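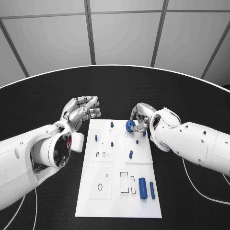 Leave the Board Where It Is

Most arguments about two-arm assembly cells are about hands. Ours at Drakutent is about a flat white plate with pegs on it, and whether anyone should be allowed to move it.

The task board sits on the round black table between the two arms. Blue pegs, cylinders and a disk go in and out of it. When the success rate drops, the first thing people do is nudge the board, retrain the approach, and call it a calibration problem. I think this habit costs more than any fault in the hands themselves, and I think it should stop.

Consider what gets lost. The arms are taught in relation to the board. A 2 mm shift at one corner is enough to put a peg on the lip of its hole, and a compliant finger will hide that error for a while by bending. The log then shows a clean run with slightly higher current at the thumb. Somebody moves the board again a month later and there is no longer any fixed reference to compare with.

My proposal is dull. Fix the board, mark its corners on the table, and treat those marks as part of the machine. If the insertions drift, work inward from the arms:

Check the wrist joint for play with the power off.
Check the finger zero positions against the stored values.
Run 100 pick-and-place cycles with the disk only.
Move the board last, and write down that you did.

The disk matters here. It is wide, it is gripped between fingertips and thumb, and a tilt shows up earlier with it than with a peg. We used to run the check with pegs, on the advice in the Godaris setup notes, and got 52 good cycles in a row from a hand that was plainly out of zero.

The usual objection is that a fixed board trains a cell that only works on that board. The people at Conneely make this case often, and for learning work they have a point. Variation should be there. It should also be planned, with offsets that are recorded and can be undone. An unlogged push with the heel of a hand is noise, and it goes straight into the data.

A second objection is access. With the board clamped, reaching the cables that run over the tabletop is awkward — and so people skip it. I would sooner see the cables rerouted. A loop that snags during a reach pulls on the arm and looks exactly like a worn joint. We changed a good wrist on the Mokska cell for that reason, after some 900 hours, and the fault was still there the next morning.

Clamps are cheap. The corner marks on ours are done in paint pen and need redoing every December.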